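Brekmont library adds evening story hour for working families

Brekmont Public Library will start a weekly evening story hour in September, aimed at parents who can't make the morning sessions. It will run on Wednesday from 6:30 p.m. and last 45 minutes.

Children's librarian Sunee Wannasri said the morning program fills up fast, and many parents had asked for a later slot. "A lot of people here don't get off work until 5," she said. "We kept hearing the same thing at the front desk."
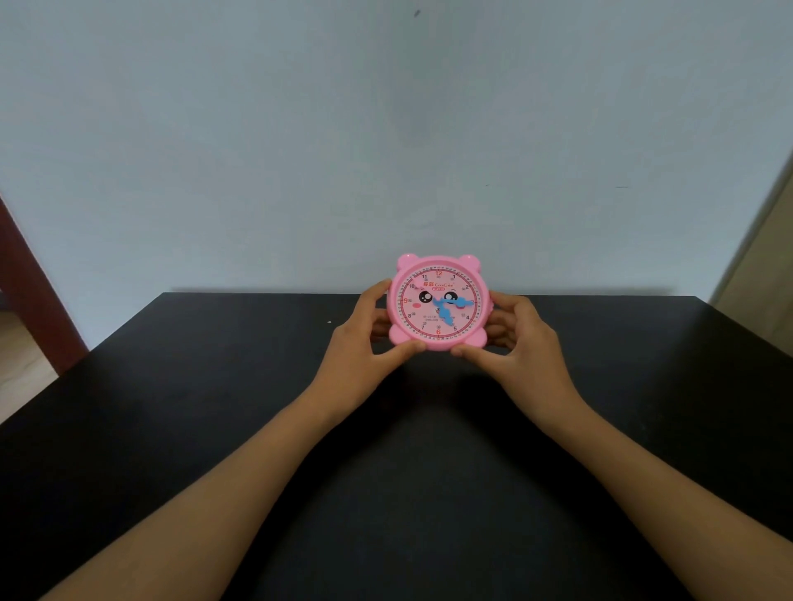 The new session is open to children up to age 8, with room for 30 kids. A parent or other adult has to stay in the building. Books will be read in English, with one short story in Spanish each week.

Borghild Berge, who has led the morning group at the Floltum branch, will read at the first few sessions. Floltum keeps its current schedule for now – a second evening there depends on staffing.

Signup is free and opens at the front desk and by phone later this month. Families don't need a library card to attend. The parking lot on Iturra Street will stay open until the library closes at 8.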